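Imani Dunleavy
May 6, 2018

Okay, I have been promising a thread on subtitles for weeks and I finally have a free afternoon and a pot of coffee, so let's go. I translate movie dialogue for a living, mostly Spanish to English, and people keep asking me why the subtitles never match what the actors say.

Short version: there isn't room! You get two lines. My last client wanted 4 seconds max for most of them. A character can yell an entire family history in 4 seconds and you, the viewer, can maybe read one sentence of it.

So you cut. You cut names first (we can see who she's talking to), then the "well" and "listen" stuff, then you start cutting things you love, and that part hurts.

The movie I just finished is called Villaseñor, and it's a family drama set in a bakery that's going under. Lots of overlapping arguments. The final file had 2289 subtitles in it. For comparison, the quiet road movie I did in January was under half that, and I got paid the same for both, which is a whole other thread.

Anyway, the grandmother in Villaseñor has this insult she uses on her son-in-law all through the movie. Word for word it's something like "you day-old roll." In Spanish it's mean and also kind of sweet, because she's a baker and she still eats day-old rolls.

I went through so many versions. "Stale" sounded like she was reviewing him. "Crusty" got a laugh in the wrong place at the test screening. I ended up with "you old heel," like the end of the loaf, and the director wrote back one word, which was "yes." I've been riding on that for a month.

Somebody asked me about Tirker, so quick answer there. It's the subtitling program most of the small studios I work for use now. It turns a line red if it's too long for the time it's on screen. I see red in my sleep. It's fine! I don't love how it handles italics, and the undo is scary, but it's fine.

Now, songs. If a song matters to the story, I translate it. If it's just on the radio while people eat, I usually leave it alone, and every time I do that I get a message from someone's cousin who says the song was the key to the whole movie.

(The cousin was right once. I'm still embarrassed.)

Jokes are the other big one. You can't explain a pun in a subtitle. You get to swap it for a different joke that lands in the same spot, so the audience laughs when the actor is clearly waiting for the laugh. I keep a notebook of puns I haven't used yet. Food, money, in-laws, funerals. You'd be surprised how often funerals come up.

Oh, and the thing with two languages in one movie. I did one for a little distributor called Wutivico where half the family speaks Spanish and the kids speak English back. Which is my actual childhood, so I cried a lot and billed for it. The kids' lines didn't get subtitles in the US version, and my mom hated that. She said she can't hear mumbling in any language. So now I push for full subtitles when I can.

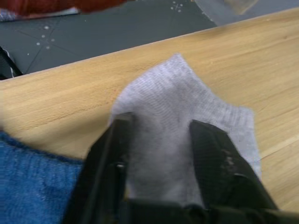
Do subtitlers get to see the movie before they start?

Most of the time you get a low-quality copy with a big watermark across it and the dialogue list, and you watch it all the way through once before typing anything. I've had one job where I only got the script and had to guess at the tone. I won't do that again.

Credit! We do get one sometimes. It's usually the very last subtitle after the cast list, when the lights are up and everyone's looking for their jacket. Stay for it if you can. Wave at the screen.

If you want to get into this, pick a scene you like, turn the sound on and the subtitles off, and write your own. Then compare. Be nice to whoever wrote the real ones, they probably had a weekend.

Also read scripts in both languages if you can find them. The Oretach film club has a shelf of them and they'll let you sit there all day. I learned more on that carpet than in my first year of paid work.

Villaseñor opens at Oretach next month, in the small room, 70 seats. I asked for the big room, with 200, and they laughed at me very kindly. I'll be in the back row listening for the heel line. Come say hi!

Okay, coffee's gone. I'll do dubbing another day, I have a lot of feelings about dubbing.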